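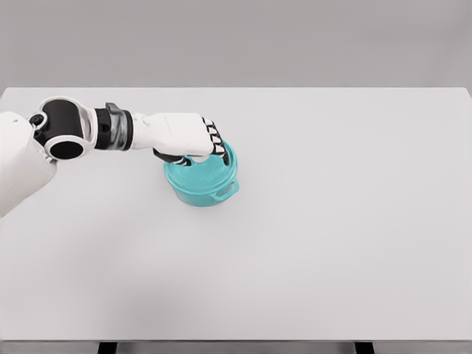
Home News Features Food Events Contact

Sat 22 April

Leonora Malabanan has run the kitchen at Javier, on the corner by the old bus station in Bralstead, for 21 years. She is handing over the lease in August and says she has no plans to change her mind.

"I told the landlord in writing, so that's it done," she says. "If I'd only said it out loud I would have gone back on it."

The restaurant seats very few people and has never taken bookings on a weekday. The menu is short. There is a pork stew, a chicken dish cooked with vinegar and bay, two kinds of fish and whatever vegetables came in that morning. The stew has been on since the first week.

She did not train as a cook. She came to the town to work in the accounts office at Terivov, the packaging firm, and stayed there until the office closed. Her redundancy money paid for the first year's rent and a second-hand stove.

"The stove was a mistake," she says. "Two of the burners never lit properly. I cooked on the other two for a whole winter. You learn what can wait and what can't."

Most of what she knew came from her aunt, who cooked for funerals and weddings and never wrote anything down. Malabanan began keeping notebooks when she took on her first assistant, Dexter Macaraeg, and found she could not explain what she was doing.

"He asked how much vinegar and I said enough. He asked again. So that night I measured it."

Macaraeg now does most of the evening service and will take over the lease. He says the notebooks run to 372 recipes, though plenty are the same dish with a small change.

"There are pages where she has crossed out the salt and put it back the next day," he says. "I cook from them less than I used to. I still look up the fish."

The hardest period was when the road outside was dug up and the pavement was closed on their side. Takings fell and she borrowed 4,000 pounds from her brother-in-law, Edgardo Bañez, to pay the suppliers. She paid it back over the following two years, mostly in cash and partly in lunches.

"He says I still owe him a lunch," she says. "I don't agree with his figures."

Prices have gone up twice since then. She dislikes raising them and puts it off, then has to do it all at once, and people notice. The lunch plate is the one thing she has tried to keep low.

Asked what she would tell someone starting out, she says to look at the drains before signing anything. She spent 1,000 pounds on hers in the first month. After that she would say to keep the menu short and close one day a week, even when trade is good.

"I didn't close for the first three years. I don't remember much of them."

She will still come in to make the stew until Macaraeg is happy with his own. He thinks his is ready. She thinks it needs longer on a lower heat – they have been having this conversation since Christmas.

After August she wants to visit her sister and sort out the back garden. She has not decided about the notebooks. Macaraeg has asked for copies.

Comments

Ariel Padilla
Had my lunch there every week when I was at Terivov. The fish is better than the stew but don't tell her.

Shiela Samonte
Will it still be called Javier? Hope so.

R.P.
Good luck Leonora. Please keep the lunch plate Dexter.

Recent
Cluvov bakery to open second shop
Bralstead allotments: waiting list reopens
Market stalls move for summer roadworks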